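Procuram-se participantes para as manhãs de pequeno-almoço da Gakitz

Gosta de pôr a mesa com calma, de tirar o pão da torradeira no ponto certo, de arrumar tudo no fim? Então queremos muito conhecê-lo! A oficina Gakitz, em Dirniveck, abre inscrições para uma nova série de sessões práticas sobre a mesa da manhã: pães, torradas, bebidas, sementes e tudo o que cabe em tigelas pequenas.

Cada sessão dura 2 horas. Os participantes preparam e servem um pequeno-almoço simples, mudam a disposição das peças as vezes que quiserem e, no final, devolvem cada coisa ao seu lugar – a arrumação faz parte e há quem venha só por ela.
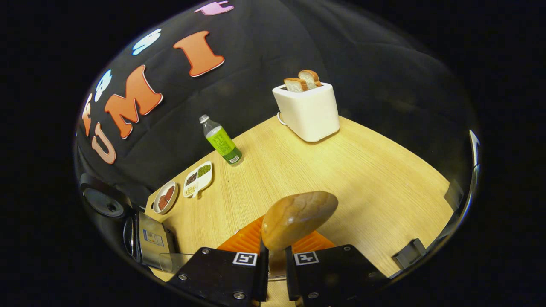

Não é preciso experiência de cozinha. Pedimos apenas pontualidade, mãos lavadas e vontade de repetir os mesmos gestos sem pressa. Quem tiver alergia a glúten, sésamo ou frutos secos deve indicá-lo na inscrição.

Temos 77 lugares no total, distribuídos por grupos pequenos. O grupo de setembro encheu depressa e correu lindamente, por isso aconselhamos a escrever cedo – as inscrições fecham a 4 de outubro de 2021.

Inscrições na receção da Gakitz ou no balcão da livraria Yoon, em Dirniveck. Basta deixar o nome, um contacto e as manhãs em que está livre.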